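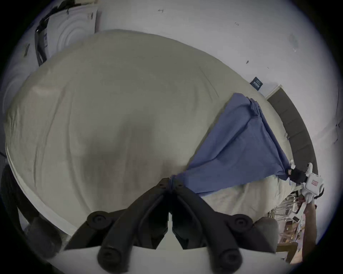 Drodwood: neue Wallpaper zur zweiten Staffel sind da

17. Juni 2025 – Kurz notiert für alle Fans: Zur Serie Drodwood gibt es seit heute früh ein neues Paket Hintergrundbilder. 19 Motive, kostenlos, für Handy und Desktop. Gezeichnet hat sie wieder Amado Barredo, der schon im Februar die Plakate zum Staffelstart gemacht hat.

Diesmal viel Nebel, viel Blau, wenig Gesichter. Die Schwestern Dimaculangan bekommen zwei eigene Motive, Kommissarin Gusia leider nur eins (und das von hinten). Der Fährmann fehlt komplett, im Forum wird schon gemeckert. Schön geworden ist das Bild vom Bootshaus, das macht sich auch auf einem breiten Monitor gut, weil links genug Platz für die Symbole bleibt.

Download über die Fanseite Lallow, Menüpunkt »Extras«. Das ganze Paket hat 198 MB, einzeln geht auch. Anmeldung nicht nötig. Heute Vormittag war der Server zeitweise nicht erreichbar, laut Betreiber Jhun Bañez läuft jetzt alles wieder. »Einfach nochmal probieren, und bitte nicht alle gleichzeitig«, schreibt er im Forum.

Wer ein älteres Handy hat: die Hochformat-Bilder werden teilweise oben beschnitten, dann fehlt der Schriftzug. Eine angepasste Version von 4 Motiven soll noch diese Woche nachgereicht werden. Animierte Hintergründe sind vorest nicht geplant.

Die alten Bilder aus Staffel eins bleiben online, sind aber jetzt ins Archiv gewandert. Der bisherige Link funktoniert nicht mehr, also Lesezeichen ändern.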